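Archive workshop notebook, July
Claims research desk, Cerkunwood reading room
Entry opened Thursday, 8:40 a.m.

Continuing with the Drument pamphlet. The purpose of the present work is to establish where its central claim came from, namely that a single lodge at Fladden directed the grain riots, the bank closures and the change of government in the same season. The desk takes no position on whether secret societies existed in the district. They did, and we hold the dues book of one. The question is whether the chain of command printed on the pamphlet's folding sheet has any source older than the pamphlet itself.

State of the file at the start of the day. The pamphlet runs to 50 pages, of which 14 carry notes. The notes refer to letters, sermons, a customs register and one "private memoir in the possession of a gentleman." The memoir has not been located and is not expected to be. The remaining references have been entered on the working sheet and are being checked in the order printed. Notes already cleared are marked with a C in the left column. Please do not use a tick, as the earlier reader used ticks to mean "seen" and the two have become confused.

Customs register. Checked against the bound copy. The pamphlet quotes an entry for 1793 recording "nine chests, sealed, for the brethren." The bound copy has an entry on that leaf for 9 chests, sealed, consigned to a firm of brothers trading in dyestuffs. The word is "brothers," and the name of the firm follows directly on the next line. The pamphlet stops before the name. Whether this was deliberate cannot be shown from the register. It is recorded on the sheet as "quotation shortened, sense changed."

The same entry is repeated in the Kokkonen reprint with the word "brethren" in capitals and the chests described as arms. No note is given there. From this point on, later writers cite Kokkonen and not the register. I have started a separate column for reprints so that the drift in wording can be followed from one to the next.

Sermons. Two of the three have been read. The first attacks lodges in general and names no place. The second does name Fladden, but the complaint concerns a drinking club that met during divine service and broke a church window. The preacher asks for payment for the glass. Nothing in it touches grain, banks or ministers. The third is in the outside store and has been requested for the afternoon delivery.

Reminder to all users of the desk: the bound registers are not to be taken into the kitchen, the corridor or the hand-washing area, and no food or drink is to come back from there to the tables. 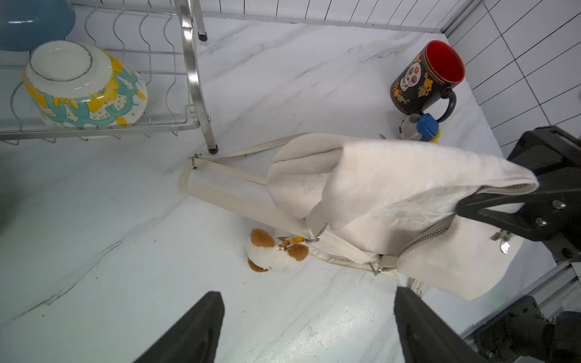 Kitchen counter, with rack and black mug.

1:15 p.m. Resumed with the letters. There are two groups, and the pamphlet mixes them without saying so. Group one is correspondence between a land agent and his employer, original, watermarked, with postal marks that agree with the dates. Group two is a set of copies in one hand, undated, all on the same paper stock, which came to us with the Drument family papers. Every passage in the pamphlet that mentions "the Superiors" comes from group two. Group one never uses the term. The agent writes at length about drainage and the price of oats, and on one occasion complains that people in the tavern believe the miller to be in the pay of a foreign court. He evidently found this tiresome.

The tavern remark deserves attention. It places the rumor in circulation before the pamphlet was printed, which weakens the view held in our previous summary that the author made up the story from nothing. A revised wording is proposed: the author collected a rumor already current, attached it to a named lodge, and supplied documents for it. I have penciled this into the draft summary and would ask for comments before it is typed.

Group two, handwriting. Compared with the signed preface leaf in the Drument papers. The looped d and the long final stroke on the y agree throughout. The abbreviations also agree, including an odd one for "government" that I have not met elsewhere. I am not qualified to give a formal opinion and have written "similar, refer" on the sheet. The leaf and two sample copies are in the gray folder awaiting the examiner.

The folding sheet. This shows the lodge at the top, with lines running down to the bank, the mill, the assembly and the bishop. It is the part most often reproduced and the part readers at the inquiry counter most often bring in. No printed note supports any of the lines. I traced each name through the dues book. The banker appears as a member for one year and is struck off for nonpayment. The miller does not appear. The bishop does not appear, and at the date given was living in another country on account of his health. The clerk of the assembly appears under a different first name and may be a cousin. That one is left open.

3:30 p.m. Third sermon received. It was filed under the wrong parish and the label has been corrected. Text is damaged along the lower third. What remains is a funeral address and has no bearing on the matter. It is possible the pamphlet intended another sermon by the same man with a similar title. Entered as "not confirmed," which is a different thing from "false," and the sheet should keep the two apart. We have been criticized before, with some justice, for running them together.

Note on replies to the public. The inquiry counter has asked for a short statement it can hand to visitors. Suggested text for now:

"The reading room holds the pamphlet, the customs register and the dues book, and all three may be consulted on request. The register entry quoted in the pamphlet is incomplete. Research on the letters is continuing." 

I would not go further than this until the handwriting has been looked at. Visitors who ask whether the lodge was real should be told that it was, and shown the dues book if they wish to see it. Visitors who bring their own copies of the folding sheet should be asked which edition it came from, and the answer noted on the slip. Two of the later editions add names that are not in the first.

Outstanding:
Examiner's opinion on the gray folder
Second funeral sermon, if it exists
Kokkonen reprint, back matter, advertisements not yet read
Clerk of the assembly, baptism record
Paper stock of group two against the mill samples in the map drawer

The lamp on the second table is flickering again and has been reported. Registers returned to the cage at 4:50 p.m. and signed in.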